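Chapter 4
Picking Up and Putting Down

What you will learn in this chapter

How a gripper meets an object
Why small and soft things are difficult
How to prepare a demonstration for visitors
How to write notes that another person can use

4.1 A morning at Daswood

In November our department took a class of second-year students to the open day at Daswood, a training center where several firms show their machines to schools and small factories. Most of these students had already read the theory of robot arms. They could draw the joints and they could calculate the reach. Very few of them had stood next to an arm while it tried to take hold of something, and I think this is a different kind of knowledge.

The visit started at 10 in the morning in a long room on the ground floor. The firm Hikard had a large welding cell behind glass, and naturally the students went there first. It was loud and fast. Our guide, Philomena Doherty, let them look as long as they wanted and then asked them to come to a quiet table near the back wall. The work there was to move foam alphabet letters, the kind that small children play with. Some students were disappointed, and one of them told me so.

Ms. Doherty gave them a question before she started anything. "Which letter would you pick first, and where would you hold it?" The students answered quickly, and they did not agree. One said that a letter with a straight side is the best choice, because two flat fingers can close on it. Another wanted a round letter, because it looks the same from many directions. A third student asked what happens when the fingers come down and there is a neighbor in the way. We will come back to this third question many times in this chapter.
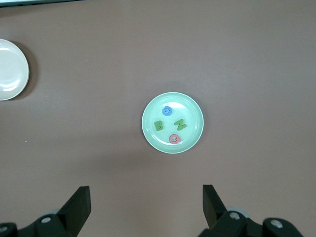

A person who takes a letter from a plate does many things without thinking. The hand turns a little so that the fingers go down in the free space. The skin feels when the foam begins to give. If the letter slides, the hand follows it. A gripper with two fingers has to get all this from its program, its camera or its operator, and each of them can be wrong by a few millimeters. On a big carton a few millimeters do not matter. On a foam letter they decide if the fingers hold it or push it away.

The plate makes its own difficulty. A plate has a rim, and the fingers must come in over the rim and stop before they press on the bottom. If they stop too high, they close on nothing or on the top edge of the foam only. In section 4.3 you will calculate this height for three common shapes of dish.

The operator at the table was Colm Nic Aodha, a technician from Egan, who trains new staff on this type of equipment. He told the class that he asks every beginner for 50 attempts before he discusses any settings with them — and that each attempt must be written down, also the bad ones. His own notebook from his first month was on the table and the students were allowed to read it. The notes were very short: the letter, its direction, where the fingers closed, the result. On one page he had written only "too proud, too fast."

Then each student got a turn to plan a pick on paper. They had 30 seconds to mark the two contact points and the direction of approach. It sounds easy, but it was the part of the visit they talked about most in the bus. A letter such as N has open corners, and a contact point that looks good on paper can fall exactly into one of them.

4.2 Before you continue

Keep the following terms ready. They are explained fully on page 53.

Approach direction — the line along which the gripper comes to the object.
Contact point — a place where a finger touches the object.
Clearance — the free space between a finger and anything it should not touch.
Compliance — how much an object or a finger gives when it is pressed.

Preparation task

Take a shallow plate and four small soft objects from your home. Put them on the plate close together, but not on top of each other. Draw the plate from above. For each object, mark two contact points and one approach direction, and write which object you would remove first. Bring the drawing to class — we will use it in section 4.3.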